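Brondwood Mother Tongue and Heritage Schools Group
Minutes of the September meeting, held in the upstairs room at the Clirkora centre, 7.30 pm

Present: nine members, the clerk and two visitors from the Anov Saturday school. Apologies were received from three members.

1. Minutes of the last meeting
Agreed, with one change. Item 6 should read "reading books" and not "exercise books".

2. Matters arising
The council has replied to our letter on bilingual signs in the library. It will put up signs in two languages on the ground floor first. No date was given. The clerk is to write again and ask for one.

3. School numbers
The three Saturday schools have 253 pupils on the roll this term. Anov has 95 of these and has opened a waiting list, with 17 names on it so far. The visitors said that the list is mostly for the infant class. A second infant teacher would clear it, but the school has no room free before noon. Members asked whether the Kong Street hall could be used. The clerk will find out the hourly charge.
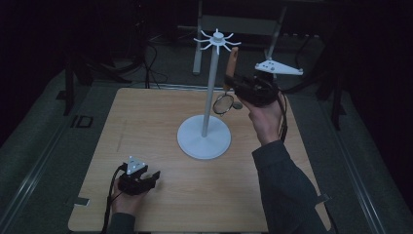

4. Grant for teaching materials
The grant has been paid in at £833, the full amount asked for. It was agreed to spend it on dual-language readers and on printing the songbook. A member asked that the older spelling be kept in the songbook. After some discussion this was put to a vote and carried, five to three, with one abstention. A spelling note will go at the front.

5. Old dance costumes
The costumes stored at Clirkora need a dry cupboard. Two of the jackets have moth damage. The county museum has offered advice but cannot take them in. Deferred to the next meeting.

6. New Year event
To be held at Brondwood again. Each school will give one song and one reading. Speeches are to be kept to five minutes each.

7. Any other business
The heating in the upstairs room was raised again. Clerk to report it.

The meeting closed at 9.10 pm. Next meeting: Monday, same place, date to be sent round by the clerk.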